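Two-tier metal counter shelf, top panel bows under load. Normal?
Forum: Storage and Shelving > Small Racks and Organizers
Thread started July 24, 2021

skedeck_owner
I bought one of the black two-tier metal shelves, the Skedeck tabletop model, tubular frame with flat panels. Assembly took 10 minutes. With the upper shelf loaded with jars, I can lay a straightedge across it and see daylight at the middle. I did not measure the gap at first. Is this a defect, or are these all like that? I have until the end of the return window to decide.

omer_r
What load, and how is it distributed? "Jars" can mean anything.

skedeck_owner
Fair. 12 glass jars, mostly flour, rice and beans. I weighed the lot on a bathroom scale and got 19 pounds. They are in two rows along the length of the panel.

tubeandpanel
Thin sheet on a tubular frame will deflect in the middle. The edges carry it and the center has nothing underneath. The question is whether it springs back when you take the jars off. If it comes back flat, it is elastic and you can ignore it. If it stays dished, return it.
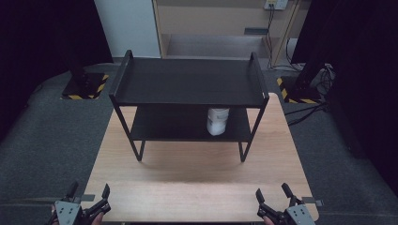
Loading order matters more than people think on these two-tier units. Anything tall or heavy should go low, and the top should get the light things you reach for often. The limit is the clearance between the shelves. A canister on the lower shelf, like the white one toward the right side there, has its top just under the upper panel, so there is very little left to lift a lid. You end up sliding the whole container forward every time. Measure your tallest jar with the lid open before you decide which tier it lives on.

Vignesh Marar
I disagree with part of that. Heavy things low is correct for stability, but the lower shelf on mine sags too, so moving the weight down only moves the sag down. I would split the load evenly and keep the heaviest jars at the ends, near the tubing. The middle third gets tea, spices, empty containers.

tubeandpanel
The lower shelf is closer to the table, so if it lets go you lose nothing. If the top lets go you lose both shelves. I stand by heavy things low.

Vignesh Marar
It is not going to let go at 19 pounds. You are describing a failure I have never seen on one of these. I have had two in use since March. What I have seen is legs creeping across the table.

omer_r
Second the creeping. The feet on mine are short horizontal bars of the same tube, with no rubber. On a smooth wood top they slide and eventually mark the finish. Adhesive felt will protect the table but makes the sliding worse. Use thin silicone strips, cut to the length of the bar.

skedeck_owner
Took everything off and left it for an hour. The panel came back almost flat. I put a feeler gauge under the straightedge and the remaining gap is 0.3 mm. Loaded, it was 2 mm.

tubeandpanel
Then it is elastic, and 0.3 is within what I would expect for flatness out of the box. Keep it.

raju_prints
Joining to ask about the end rails. Mine curve up into small loops at the left and right. Are those meant as handles? The instruction sheet does not say.

omer_r
I use them as handles with the shelf empty. Loaded, no. The joint between rail and panel on mine is one screw per corner, and lifting 19 pounds through that will work the screws loose.

Vignesh Marar
I move mine loaded all the time – short distances, level, both hands. Checked the screws last week and they were tight. If yours loosen, a drop of medium threadlocker will settle it.

omer_r
Short distances and level is doing a lot of work in that sentence. Jars slide. The rails are only at the ends, so the long sides have nothing to stop them.

raju_prints
OK, empty only for me. Has anyone added a stiffener under the top panel?

tubeandpanel
Yes. A length of aluminum angle, half inch by half inch, run end to end under the center line and held with double-sided foam tape. It cut my deflection by more than half. It also costs you half an inch of clearance on the lower shelf, so see above about lids.

Vignesh Marar
Use flat bar at the back edge instead. Less stiff, but it stays out of the way of whatever is on the lower shelf.

skedeck_owner
Keeping it. I moved 7 of the jars to the lower shelf, heaviest at the ends, and cut silicone strips for the feet. The gap on the top panel is now under 1 mm with the remaining five. I will try the flat bar if it gets worse.

omer_r
Recheck the screws after a month of use.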